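# Ayuba Asamoah: "In the third set I only look at the ball"

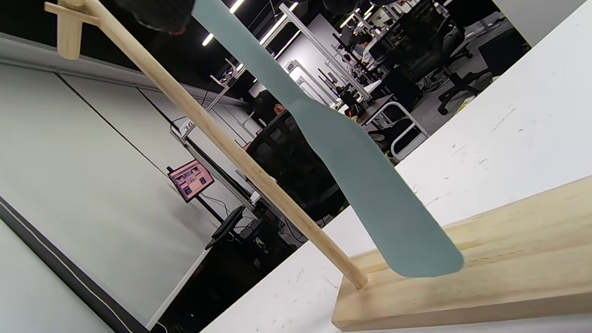

He came to our talk on Monday directly from practice, with a bag on each shoulder and a sandwich he did not finish. Ayuba Asamoah is now number 247 in the world. Last December he was more than 800, and he was thinking to stop with tennis.

"I had told my parents already," he says. "My mother was very calm about it. My father asked me to play until the spring, then decide."

He played the indoor tournament in Zesimstead because the entry was cheap and he could go by train. He had to pass through qualifying, and he won seven matches in eight days. The final against Sokol, the left-hander who had beaten him twice before, finished 16-14 in the last tie-break.

"People ask me about the match points. I saved four, I think, but I remember only one. He served wide, I guessed the side, and the return touched the line. The others I have seen later on video and it is like watching another player."

What changed? Asamoah does not like this question very much. He speaks first about his second serve, which he rebuilt during the autumn with his coach at the club in Stostano. Before, he threw the ball too far behind his head and his back was hurting after every long match. Now the toss is lower and the motion is shorter.

"It is slower than my old serve. On the radar it looks bad. But I make fewer double faults, and I can play the next day."

He also changed his calendar. In past seasons he traveled almost every week, often alone, to collect a few points here and there. This year he plays three weeks and then stays one week at home, even when there is a good tournament close by. In Drunura, where he lost in the second round in a bad way, he had come as the fifth event in a row.

"I was angry with the umpire, with the strings, with the lunch. I was only tired. I broke a racket there and I had to pay for it, so I remember Drunura well."

The next goal is to enter the qualifying of a Grand Slam. For this he probably needs to climb a little more, and he has not many points to defend before the summer. He says he looks at the ranking once a week, in the morning, and then he closes the page.

On clay he is less sure of himself. He grew up on hard courts and he still slides too late, after the shot and not into it. Two weeks of training are planned in Stostano before the first clay event, mostly for movement.

"My coach puts away the balls for the first hour. Only running and sliding. I hate it," he says, and he picks up the two bags, as the physio is waiting for him at five.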